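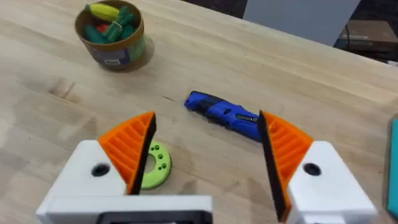

Blond butcher-block top with knots and a few light scuffs.

How to Oil and Maintain a Butcher-Block Table

Posted Tuesday, January 7, 2025

A butcher-block table that gets used every day will dry out faster in winter than at any other time of year. The heat is on, the air is dry, and the boards start to look pale and feel rough when you run a hand across them. If water soaks in when you flick a few drops on the surface, the top needs oil.

These steps are for a table with an oil finish. If yours has a hard clear coat such as polyurethane, oil will sit on top and stay sticky. To check, rub a little oil on the underside and leave it for an hour. If it soaks in, go ahead.

What you need

Food-grade mineral oil
Sandpaper in 120 and 220 grit
A sanding block
Lint-free cotton rags
Mild dish soap
A plastic scraper
Board wax (optional)

I use Desavora board oil because the hardware store near me carries it. The plain mineral oil sold at the pharmacy works just as well and costs less. Do not use olive oil or any other cooking oil. It goes rancid in the wood and you will smell it by February.

Step 1: Clear and wash the top

Take everything off. Scrape up dried food or glue with the plastic scraper, holding it nearly flat. Wash with warm water and a drop of soap, wiping with the grain. Wring the rag out well. You want the wood damp, never soaked.

Dry it with a clean towel and then leave it overnight. Oil will not go into damp wood.

Step 2: Deal with stains

Most food stains come out with coarse salt and half a lemon. Sprinkle the salt, rub with the cut side, wait ten minutes and wipe it up with a damp rag. Black marks are usually iron stains from a wet can or pan left standing. Lemon helps with those too, but it may take two or three rounds.

Some stains are too deep to bother with. A work table picks up marks, and sanding a low spot into the top to get rid of one ring is a bad trade.

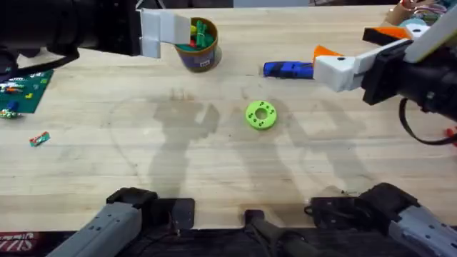

Cups and jars are where most rings come from, so if you keep pencils or craft supplies on the table, dry the bottom of the container before you put it back. A cork pad from the dollar store solves the problem for good.

Step 3: Sand

Start with 120 grit only if the surface is rough or badly scratched. Otherwise go straight to 220. Wrap the paper around the block and sand in long strokes with the grain, using light pressure. Do the whole top, even the parts that look fine — a patch sanded by itself will take the oil differently and show up lighter.

Vacuum the dust, then wipe with a barely damp rag. Let it dry for an hour.

Step 4: Oil

Pour out a small puddle and spread it with a rag. Keep going until the whole surface is wet and even. Pay attention to the end grain, which drinks up more oil than the face. Do the edges and the underside as well if you can reach them. A top that is oiled on one side only can cup.

Leave it for at least four hours, then wipe off whatever has not soaked in. Repeat the next day. A new or very dry top may need a third coat.

Step 5: Wax, if you want it

Wax slows water down and gives a slightly smoother feel. Rub on a thin layer after the last coat of oil, wait 20 minutes and buff with a clean rag.

How often

Once a month is right for a kitchen table. A desk or craft table can go three or four months between coats. Do the water drop test and go by that.

Wash mineral oil rags or throw them out. If you ever switch to linseed or tung oil, lay used rags flat outside until they are fully dry — they can heat up and catch fire in a pile.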